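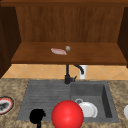

9月 作業ノート：流し台まわりのシミュレーションと手首の組み直し

19時すぎに工房入り。先にPCを立ち上げてGriltelのキッチンシーンを読み込ませ、その間に手首のハウジングをばらす。読み込みの待ち時間にねじを外すのが最近の定番になってきた。

まず昨日までの状態。アーム本体（Dralero）は肩と肘まで組み上がっていて、ガタもほぼ取れた。手首は3Dプリントのハウジングが割れて止まっていた。割れたのはベアリング受けの薄いところで、積層の向きが荷重と直角だったのが敗因。今回は寝かせて出し直した。サポート跡が汚いけれど、手で捻ってもびくともしない。うれしい！早く全部これに置き換えたい。

シミュレーションのほう

流し台の配置がようやく気に入る形になった。左に溝の入った水切り、右に深い槽、奥に黒い水栓。上には木の棚。自分の台所よりよほど立派な御影石っぽい天板がついている。前の単純な箱だけのシーンだと、どんな軌道でもだいたい通ってしまって練習にならなかったが、水栓が1本立っただけで急に話が面白くなった。首が弧を描いて曲がっているタイプなので、上から素直に降りようとすると肘か前腕がそこを通りたがる。プランナーが選ぶ姿勢を眺めているだけで30分くらい溶ける。

衝突形状の話。水栓を最初ひとつの凸包で囲っていたら、首の下の空間が全部「中身の詰まった塊」扱いになって、水切りの手前側にまったく手が入らなかった。見た目のメッシュは細いのに、アームだけが何もないところを大回りする。衝突形状の表示をオンにして一発で判明。もっと早くオンにすればよかった。土台、縦の胴、曲がった首を別々のカプセルに分けて解決。首の部分は4本のカプセルでつないだ。これで下をくぐる軌道も出るようになって、初めてくぐった瞬間は思わず声が出た。

槽の内壁も同じ要領で分割。壁と底を板で組んで、角のRは無視。皿の縁を狙うときに角が気になるかと思ったが、今のところ指先が先に底に当たるので、角まで心配する段階ではない。

Timo Ruppertが途中で覗きに来て、画面を見ながら「皿より先に、入口の縁で手首を打つと思うよ」と言う。試しに手首の半径を実機の寸法に直したら、本当に打った。シミュレーション側の手首は前のハウジングの寸法のままで、新しいものは太い。URDFを書き換えて保存。今後は部品を出し直したら、その日のうちにモデルも直すこと（自分へ）。

皿の取り方

槽の底の白い丸皿をどう持つか。いま試しているのは次の二通り。

ひとつめ、縁を上から挟む。指の片方を皿の内側、もう片方を外側に入れる。高さの誤差に弱いが、手首の姿勢が楽。

ふたつめ、横から縁の下に指を差し込む。底との隙間が狭くて、指先をかなり薄くしないと入らない。うまくいったときの安定感はこちらが上。

皿の上には茶色い小さな食べ物も置いてある。皿に比べるとごく小さい。クッキーなのか肉団子なのか、作った本人以外には分からない見た目だが、摩擦と質量が入っていればそれでよし。皿を傾けたときに転がるかどうかがいい指標になる。水切りの向こう、天板の上には縁の赤っぽい小皿にもうひとつ似たものを載せてある。こちらは距離を伸ばしたときの到達範囲を見るのに使いたい。

グリッパーを槽の左側から寄せていく初期姿勢は、縁の少し外で一度止める形にした。ここで指の開きを決めてから中に入る。いきなり入ると、開きながら左の壁に当たる。

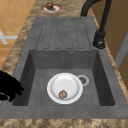 止める位置は縁から70mm外に仮決め。近すぎると指が開ききらず、遠いと次の区間で肘が伸びすぎて、特異点の手前で関節速度がぴょんと跳ねる。このあたりは実機の台ができたら測り直す。机の高さが決まらないことには本当の数字にならない。

夜のうちに回した分の記録。乱数で皿の位置をずらして、上から挟む方式で628回。ログは全部残した。失敗は大きく分けると、縁をつまみ損ねるもの、持ち上げの途中で皿が回って抜けるもの、あとは軌道が見つからずそもそも動かないもの。割合はまだ集計していない。眺めた印象では回って抜けるやつが目立つ。挟む点が一か所だけだから、皿の重さでくるっと回るのは当然といえば当然。指先の接触面を広げるか、持ったあとすぐ水平に戻さず、ぶら下げたまま上げてしまう手もある。後者だと食べ物は落ちるけど。それはそれで見てみたい！

手首の組み直し

シミュレーションが回っている間に組んだ。手順を残しておく。

新ハウジングの穴をリーマでさらう。プリントのままだとベアリングが入りきらない。さらいすぎ注意、半周ごとに合わせて確認。
ベアリングを圧入。万力と木っ端で、まっすぐ。斜めに入りかけたら必ず戻す。
モーターを仮止めして、軸を手で回す。重いところがないか一周分確かめる。
ケーブルは中空軸に通す前にコネクタを外しておく。付けたまま通そうとして前回30分無駄にした。
本締めはねじ止め剤を少量。樹脂側には垂らさない。

組み上がって軸を回したら、すーっと気持ちよく回った。前のハウジングのあの引っかかりは何だったんだ。何度も意味なく回してしまう。

モータードライバはOstisexのまま続投。分解能の設定を上げたら低速のうなりが消えた。代わりに電流の設定を少し絞らないと、長時間でケースが熱くなる。放熱板を貼る場所はあるので、次に工房の引き出しを漁る。

原点出しのエンコーダ値もメモ。手首を機械的な端に当てたところから中央まで2,271カウント。三回やって三回とも同じ値が出た。前の手首では毎回ばらついていたので、これは大進歩だと思う。値は設定ファイルに書き込み済み。

21時半ごろ初通電。手首だけを左右にゆっくり振らせた。異音なし、発熱なし。画面の中のアームに同じ角度指令を流して、実機と並べて動かしてみたら、ちゃんと同じほうへ回る！符号が逆だったらどうしようと身構えていたのに拍子抜けするほど素直だった。工房に残っていた人たちにも見てもらって、しばらく全員で手首を眺めていた。ただ左右に振れているだけなのに飽きない。

指先について

Timoから、指先のゴムはLazaridisの端材箱にシリコンシートが残っていると教わった。厚みは測っていない。貼るなら片面だけ溝を切って、皿の縁の丸みがはまる形にしたい。樹脂の指先も同時に二種類、先を薄くしたものと幅を広げたものを出す。薄いほうは横から差し込む方式用で、たぶん一回は折れる。折れ方を見て肉を足す。

黒のフィラメントが残り少ない。指は黒で揃えたいので、手首カバーは別の色にするかも。

次にやること

・628回分のログを失敗の種類ごとに集計する
・皿を傾けたまま上げる軌道を追加
・衝突形状に棚の板を入れる（いまは見た目だけ。高く上げたときに肘が棚に刺さっていた）
・棚の上の小物も、余裕があれば物体として登録
・指先二種の印刷、シリコンの切り出し
・ドライバの放熱板
・実機の台の高さを決める。Timoと相談

棚の件は今日の最後に気づいた。前腕が板を涼しい顔で突き抜けていくので笑った。槽の中ばかり見ていて上を全然見ていなかった。板1枚なのですぐ足せるはずだが、足すと水栓と棚の間がかなり窮屈になるので、今日通っていた軌道のいくつかは通らなくなるだろう。プランナーの制限時間も延ばしておくこと。

電源断、万力の上は片付けた。リーマは自分の箱に入れっぱなしなので、使う人は勝手に開けて持っていってください。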